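3.2 Collecting the folding demonstrations

Last updated: Friday, September 22, 2023

All demonstrations were recorded in the Skenley cell, a two-arm station with a fixed camera.
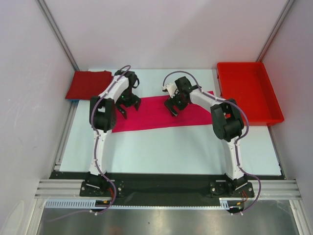
Each episode starts with a single cloth to be folded and ends when the operator presses the stop pedal. The operator drives both arms by hand through a pair of smaller leader arms, and the joint positions of leader and follower are logged together with the camera stream. We did not script the motions. Operators were told what the finished fold should look like and were left to choose their own grasp points, which gave us more variety than we had seen in the pilot recordings made in April.

Figure 4. Two-arm cell used for the cloth task, with a pink cloth on the tabletop between a folded dark red cloth and an open red bin.

The full set holds 2889 episodes across 16 cloths. The cloths differ in size, weight and stiffness, and 14 of them appear in the training split. The other two were kept back for testing. We kept them back by cloth and not by episode, as an earlier split by episode let the policy see every fabric during training and made the scores look better than they were.

A session was limited to 40 episodes per operator. Past that point the folds became careless and the grasps drifted away from the corners. Between episodes the operator reset the cloth by hand, with the instruction to vary its angle and to leave creases in place. Flattening it fully each time gave a policy that failed on any cloth with a ridge in it.

Labels were added afterwards in Janditz, our annotation tool. An episode was marked as a success, a partial fold or a failure. Partial folds were kept for training — they often contain a good first grasp — but failures were removed unless the operator had recovered from a slip in the same episode. Recoveries turned out to be useful and we would collect more of them on purpose next time.

The same protocol was used for the second site at Motaung, with the camera height matched by tape measure. Small differences in lighting remain and were not corrected.

Comments

skarnudora: Was the stop pedal delay trimmed from the end of each episode? We found it taught our arms to hover.

kettle_and_string: Useful section. I would like to see the scores for the old split next to the new ones, even if only in an appendix.

skarnudora: Seconded on the split. Ours had the same problem with towels.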